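The Counter Job

By the time Adebayo Adebisi found a parking spot in Mokside it was dark, and Els De Bruijn was already on her knees in the bathroom with a hex key between her teeth.

"You brought the long cable?" she said around it.

"Two of them!"

She'd driven the arm down from Gornport that April in the back of her aunt's station wagon, wrapped in a doona, and every spare evening since had gone into it. The shared workshop on Clinuseo Street had given them a bench, a vice and plenty of advice, but a bench is flat and bare, and Els wanted a real mess. So they had named the arm Morsy and moved it in beside the sink.

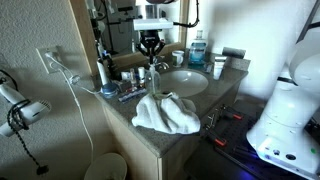 Morsy at the vanity, with the gripper showing in the mirror.

Adebayo loved it straight away. He loved the cables looping round the gripper and the white bulk of the base, so close to the counter that you had to turn sideways to brush your teeth. Mostly he loved that it was theirs – over 325 hours of it, by the log Els kept in a school exercise book.

"What's it picking up first?"

"The towel."

"The towel's the hardest thing in here!"

"I know," said Els, grinning like a kid. "A mug just sits there being a mug. A towel's a different shape every time you look at it."

She sat on the edge of the bath with the laptop on her knees and he squeezed into the doorway. They'd agreed on 40 per cent speed, and then she looked at the mirror and made it less. The wrist view came up on the screen, a bit dark, all speckled stone and fingers.
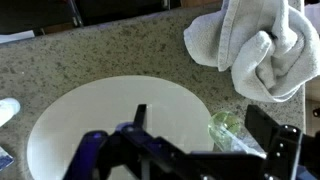

"Left a touch," said Adebayo. "No, your left. Its left. Oh, you know what I mean."

Els nudged it over. The motors made the small rising hum he'd been hearing in his sleep for weeks, and he caught himself holding his breath. He had soldered half those connectors on his own kitchen table, 80 of them, and redone the bad ones twice, and he could have drawn every one from memory.

"If it drops it in the sink, that still counts," he said.

"It does not count."

"It counts as laundry."

She laughed so hard she had to take her hand off the keys. Then she wiped her eyes, wrote the time in the exercise book, and passed him the laptop.

"Go on," she said. "You close the fingers."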